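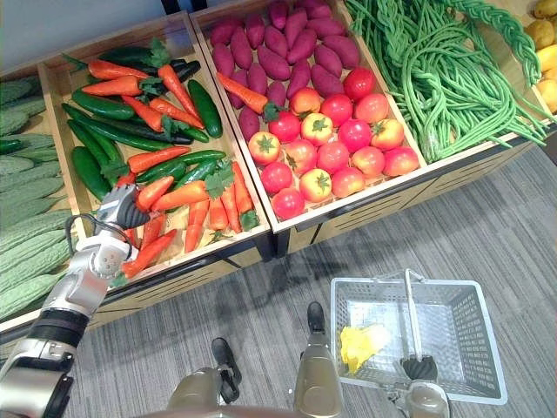 Aus dem Kreis der Dauerkarteninhaber kam in der vergangenen Woche der Einwand, ein Benefizessen gehöre nicht in die Sommerpause, wenn die Hälfte der Mitglieder verreist sei, und ein Abend im Oktober hätte dem Verein mehr eingebracht. Der Einwand ist berechtigt, und er verdient eine ausführlichere Antwort, als sie im Gästebuch dieser Seite Platz findet.

Die Entscheidung für den Juli fiel im Zusammenhang mit der Sanierung des Nebenplatzes. Die Ausschreibung ist abgeschlossen, den Zuschlag hat die Firma Murach erhalten, und die erste Rate wird vor Beginn der neuen Spielzeit fällig. Eine Veranstaltung im Herbst hätte diesen Zeitpunkt verfehlt. Hinzu kommt, dass der Festsaal im Haus Pilum von September an für längere Zeit vergeben ist und ein Ausweichen in die Sporthalle aus Gründen des Brandschutzes ausscheidet.

## Zum Ablauf des Abends

Der Einlass beginnt um 18 Uhr. Nach der Begrüßung wird das Essen am Tisch serviert; die Küche übernimmt wie im Vorjahr das Restaurant Sotiropoulos. Vegetarische Gerichte sind bei der Anmeldung anzugeben, ein nachträglicher Wechsel am Abend selbst ist leider nicht möglich.

Zwischen Hauptgang und Dessert findet die Versteigerung statt. Zum Aufruf kommen unter anderem ein gerahmtes Trikot aus der Aufstiegssaison und 2 Plätze im Mannschaftsbus zum ersten Auswärtsspiel. Gebote können auch vorab schriftlich bei der Geschäftsstelle hinterlegt werden — sie werden dann im Saal verlesen und wie mündliche Gebote behandelt.
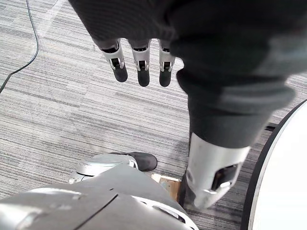
## Karten und Preise

Eine Karte kostet 65 Euro, Getränke sind darin nicht enthalten. Der Saal fasst bei der vorgesehenen Bestuhlung 100 Gäste. Gruppen, die gemeinsam sitzen möchten, werden gebeten, sich unter einem Namen anzumelden, da die Tischordnung nach Eingang der Anmeldungen erstellt wird und spätere Umsetzungen erfahrungsgemäß zu Unruhe führen.

Der Förderkreis rechnet nach Abzug der Kosten mit einem Überschuss von rund 2000 Euro. Gemessen an der Gesamtsumme der Sanierung mag dieser Betrag bescheiden wirken. Er deckt jedoch den Eigenanteil an der Bewässerung, für den bislang keine andere Quelle vorgesehen war. Den Druck der Programmhefte trägt Plunico, wofür an dieser Stelle förmlich gedankt sei.

Ich selbst habe in den Vorgesprächen ebenfalls für einen späteren Zeitpunkt plädiert und halte den Oktober weiterhin für den besseren Monat — jedenfalls in Jahren ohne Baumaßnahme. Für das kommende Jahr ist angeregt worden, die Mitglieder vor der Festlegung schriftlich zu befragen. Über diesen Vorschlag wird auf der Jahresversammlung zu beraten sein. Anträge hierzu nimmt die Geschäftsstelle in Textform entgegen.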